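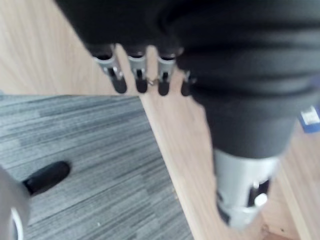
Wrist camera view, arm over the edge of the carpet.

Hello all,

Thanks so much to whoever runs the Bolov list for letting my last message through, and thank you for the kind and very thorough reply, which I'm quoting so everyone can follow along:

> On 17/04/2024 the Ornley group wrote:
> Lovely to hear the Boron work is still going. Two things puzzled us.
> Did you throw out the blurred wrist frames before training? And is
> the 197 in your summary episodes or frames?

Taking the easy one first, it's 197 episodes, and I'm sorry the summary was so muddled. We cut those down to nearly 3000 frames, then held back a few whole episodes so that neighbouring frames couldn't turn up on both sides of the split. 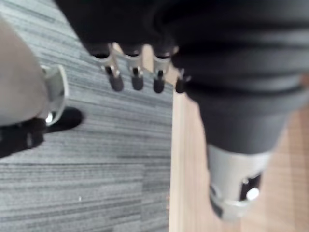

As for blur, we kept the lot. Our first version used a sharpness filter, the same one as in the Fragkou baseline, and it left us with 2000 frames that were very pretty and nearly all from when the arm was hardly moving. You can guess how the policy behaved once it had to travel any distance! Putting the smeared frames back in helped a good deal more than any of the fancier things we tried, and I do wish we'd done it before spending all of September fiddling with the loss.

What we do now is give each frame a blur score and pass it in as one extra input, so the model can lean on the joint readings when the picture is poor.
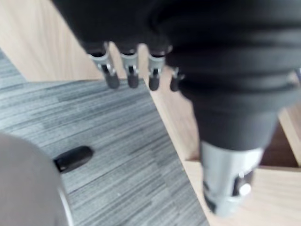 We ran it with 3 random seeds and the ordering held each time, though the gap was small on one of them and I wouldn't want to oversell it. Floor boundaries are still our weak spot - the height estimate jumps about where one surface meets another, and I'd be very grateful to hear how your group has handled that.

I'm happy to share the scoring script with anybody who'd like it, once I've tidied up the comments. Just reply on the list.

Warm regards from all of us on Boron

Last updated: version 3 of this message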